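Home | Ask Me Why | Kitchen Science | Animals | Space

Why Does a Fuzzy Cloth Pick Up Crumbs?
by Idrisa Mfaume

14 comments

Last Tuesday I knocked a bowl of cereal all over the counter (again!) and my niece Nyanda wanted to know why I grabbed a cloth and didn't just use my hand. Good question! So let's talk about wiping. 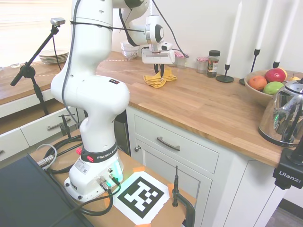 A yellow cloth on a wooden counter, with fruit and a kettle close by.

Your hand is pretty smooth, so if you push crumbs with it they mostly scoot away and jump on the floor. A cloth has lots of little places where a crumb can get stuck. And if you spill water, the tiny gaps between the threads pull it in, even uphill! Grown-ups call that capillary action. I call it slurping.

Now, what about wood? Those wavy lines are called grain, and they come from the way a tree grows. Every year a tree adds a new layer, and when somebody saws it into boards, the saw slices through all those layers. Sometimes you get straight stripes. Sometimes you get big curvy arches, and those have a fancy name: cathedral grain.

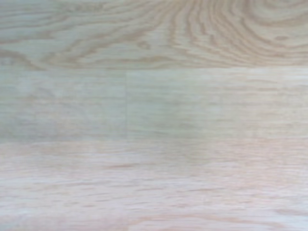
Pale boards, super close. Find the curvy arches!

I like to wipe along the lines of the grain, the long way, and I save the kettle corner for last (ask a grown-up to move a kettle, please, they get HOT).

Some cloths are made with hundreds of tiny loops, a bit like a teddy bear's tummy. Loops give a cloth more surface, so there's more of it to touch the mess.
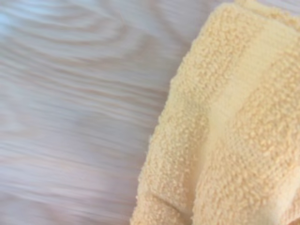 Want to test it? Sprinkle a pinch of dry oats on a table, wipe once with a paper napkin, then try again with a loopy towel. Which one left more behind? Write it down and tell me in the comments!

Share 200 | Read 1,856 times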